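right, moving house thread, as promised to the three of you who asked. we go on Friday. I am not ready

1,059 books. I know because Annick Hoarau made me put them all in a spreadsheet "so you'll be shocked into giving some away". was shocked. gave away 18

the van firm (Prasska, fine so far, bit shouty on the phone) charges by the box. 38 boxes included. after that it's extra for each one and I've already filled 38 with the kitchen still to do

tip from Ayten Aksoy — books in small boxes, pillows in big ones. I did it the other way round. could not lift a single thing. started agian at 11pm 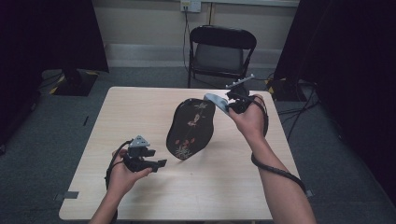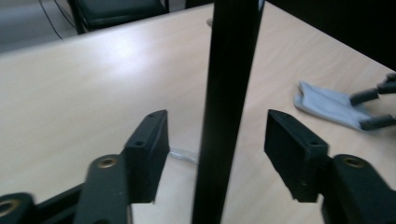
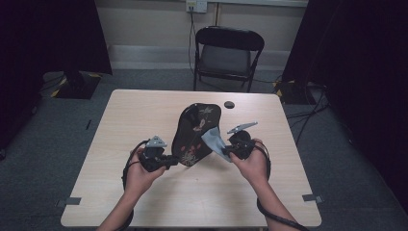
Lornemham, August

anyway. council tax people, 40 minutes on hold, then cut off. rang back. different department. they've got me down as moving OUT of the new place

also you have to tell the water lot seperately from the sewage lot?? since when

Nevzat Sezer is lending us his camp bed as the real bed doesn't go up the new stairs. measured it twice. measured it wrong twice

deposit news: agent wants £200 for "marks on hallway wall". the marks are in the photos from when we moved in. sent photos. silence

if anyone near Lornemham wants a wardrobe, two lamps and a very heavy fern, message me before Friday. you'll need a mate for the wardrobe. fern is free, wardrobe is free, lamps are a fiver for both

kettle gets packed last. biscuits too. back to the kitchen cupboards now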